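Chapter 12
Sliding and Packing Puzzles

A packing puzzle asks the solver to fit a set of pieces into a tray of fixed size. In the Prercombe tray, studied in this chapter, only 2 pieces may be turned over; the others must be slid into place.

Section 12.1 sets out the rules and the notation devised by Obaidul Munshi. Readers should attempt the opening position before going further – a paper copy will serve.

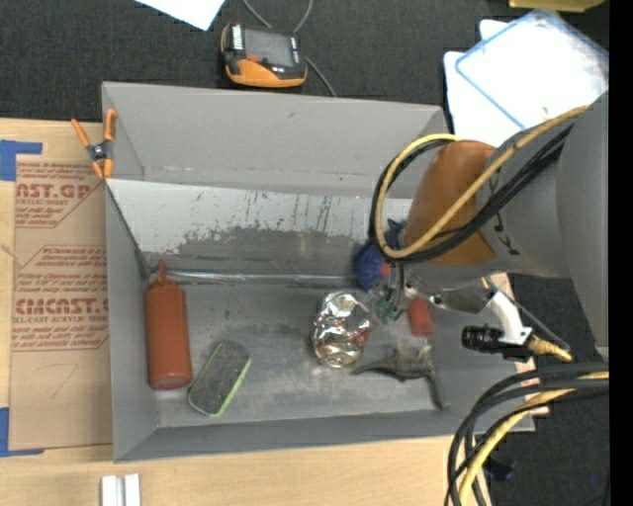
Section 12.2 then considers whether every position can be reached from every other, and introduces the parity argument used in the exercises.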